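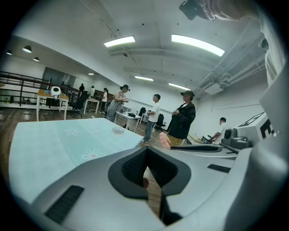
Floorboards, one fingertip. July.

5:50 am. Up before the alarm again. Legs OK, left knee making the noise but no pain. Oatmeal, banana, coffee, second coffee. Writing this fast, have to be out by half past six or the heat gets me on the climb.

So the ride. Eleven days left and I still don't have a real plan, just a map with coffee on it and a list on the fridge. 273 miles, three days, Mulow to the lake. Hagos says that's nothing. Hagos Assefa also once rode home from his own surgery so I don't use him as a measuring stick.

Things not done: new chain. Rear tire. Book the second night. Tell Mom. Find the other glove. Figure out food for day two, when there's nothing between the grain elevator and the state park except a gas station that may or may not be open. Called them twice yesterday, rang and rang.

Rear tire is the one that bugs me. There's a cut in it near the sidewall, not deep, I keep pushing at it with my thumbnail like it's a loose tooth. Shop wants 40 for the cheap one. Fine. I'd rather pay 40 than sit in a ditch. But he's out of the width I need till next week and next week is cutting it close. Could drive over to the big store. Don't want to drive over to the big store.

8:45 am. Back. Did Horkusmont, the whole thing, no stopping!! First time since I was thirty four. 1,345 feet from the bridge to the water tower and I counted fence posts the last part so I wouldn't look up. Bottom third is the worst, everybody gets that wrong, they save themselves for the top and then cook on the bottom where there's no shade at all. Went too hard out of the bridge as usual. Settled down at the mailbox with the fish on it.

Tank at the top had a guy painting over something. He waved. Ate my fig bar sitting on the guardrail, looked at the valley, thought about absolutely nothing for maybe ten minutes, which I can't do at home.

Going down I braked too much. I know I brake too much. Tayla told me in the spring, you're wearing out your pads and your hands, let it roll. Tayla McKinnon weighs as much as a coat and has never been scared of anything. But she's right about the hands. They were buzzing at the bottom and I had to shake them out before I could turn the key in the door.

Bad news, the saddle. Still not right. Put it back two notches from where Hagos set it and now it's my neck instead. Rubbed on the Brosine after, smells like a school nurse, works. Need to take a jar with me, not the big one, scoop some into a film can or something if anybody still has film cans.

Toast. Shower. Dozed on the couch with wet hair, now it's stuck up on one side.

12:30. Lunch with Tayla at Kaewmanee, she had the noodles and I had the noodles and the spring rolls and then half of hers. She's in for all three days. I thought she was only doing the first! Very happy, didn't say so properly, said "oh good" with my mouth full. She wants to leave at five in the morning. I said six. We'll leave at five.
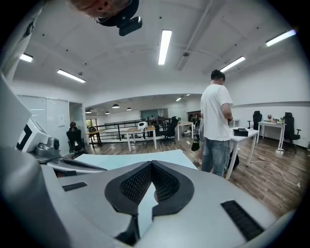 We went over the bag question again over the tea. She's carrying almost nothing, one change of clothes and a toothbrush with the handle sawed off. I've got a pile on the spare bed that I keep adding to. Two pumps. Why two pumps. Rain jacket yes. Long pants for the evening, she says no, I say mosquitos. Book, no. Small book, maybe. Actual camp pillow, no, definitely not, I slept on a rolled up fleece for a week in my twenties and lived. (I'm not in my twenties.)

She made me weigh it when I got home. Not writing the number down.

The money, since I said I'd keep track. I put 400 aside for the whole thing back in April, and that was meant to cover the two nights, food, and the bus home with the bikes. The motel on the first night has gone up. Of course it has, there's a ball tournament that weekend and every kid in the county is staying there. The lady on the phone was nice about it and said she'd put us on the back side away from the ice machine. Second night is still nothing. Campground is full, the church hall used to let riders sleep there but the number on the website goes to a dentist. Hagos has a cousin out that way. Will ask Hagos. Must ask Hagos TONIGHT, he goes to bed at nine.

Also must not let him come over and "just look at" my derailleur. Last time it took me two weeks to get it shifting again.

4 pm. Too hot to do anything. Cleaned the chain anyway in the shade by the back steps, old toothbrush, rag, dish soap. Then rememberd I'm replacing the chain. So that was an hour.

Called Mom. Didn't tell her. Talked about her beans, the neighbor's fence, whether I'm eating. Got right up to it and then she said there was somebody at the door. She'll say it's too far and too hot and what about trucks, and she won't be wrong about the trucks. There's nine miles on the county road with no shoulder and I've been pretending it isn't there. Tayla says we hit that bit so early there'll be no one out. Lights on anyway. The orange vest, which makes me look like a road crew, fine.

Where's the other glove. Looked in the car, the coat closet, the bag from the May ride. Found a sandwich bag of almonds from the May ride. Threw out.

8:20 pm. Hagos says the cousin has a porch, screened in, a dog that's friendly, and we can have it for nothing if we bring pie. So that's the second night. Huge relief. What kind of pie, he didn't know. How do you carry a pie on a bike, he didn't know that either. There's a bakery in the last town before the turn, I think it closes at three, so now we're racing a bakery.

Tomorrow easy spin only, flat, river path, one hour. Tire – call first thing. Gas station – try again. Mom.

Knee's a bit stiff on the stairs. Ice and bed.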